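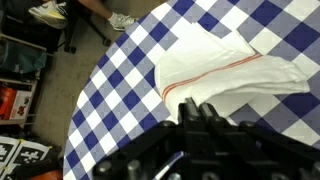
Bar towels going stiff and gray, what am I doing wrong?

I run the linens for a small lunch place in Clovell and I'm losing the fight with our kitchen towels. They are the ordinary white ones with two thin stripes, and we go through a lot of them. You can see one on the table, on the blue-and-white gingham, with the reddish-orange stripes running across it. I bought 454 of these in January from a supplier called Darketti. After a few weeks of washing they come out stiff, they push water around the table instead of picking it up, and the white goes dull. I wash on hot with regular powder and a capful of softener, and tumble dry on high. The checked tablecloths go in the same load. Is it the towels or is it me?

Posted by Sokstead, Thursday, February 28, 2019

Shahab Daneshvar
Stop using the softener. It leaves a coating on cotton and the coating keeps water out. It builds up with every wash, so you won't fix it in one go.

What I would do:
Wash one load of towels on hot with half the powder you use now and no softener.
Run it again with no powder at all. If you see suds in the second wash, there was still soap in the cloth. Repeat until there aren't any.
Dry on medium and take them out when they are just dry. Overdrying makes cotton feel like cardboard.

Also get the tablecloths out of that load. Navy cotton lets go of a little dye in hot water for a long time, and white towels will pick it up. That could be most of your gray. Wash the gingham on cold by itself.

If your water is hard you will need a softening agent made for laundry, which isn't the same thing as fabric softener. Test strips are cheap. Ours read 116 parts per million and I get by without one.

Dimitriou
just buy new ones, they are rags. we order 1000 at a time and throw them out when they go bad

Sokstead
Thanks Shahab. I did the second wash with no powder and there were suds all over the door glass, so I have been using far too much. Tablecloths are on cold now in their own load. I'll get the strips this weekend. Dimitriou, I don't have anywhere to put 1000 towels.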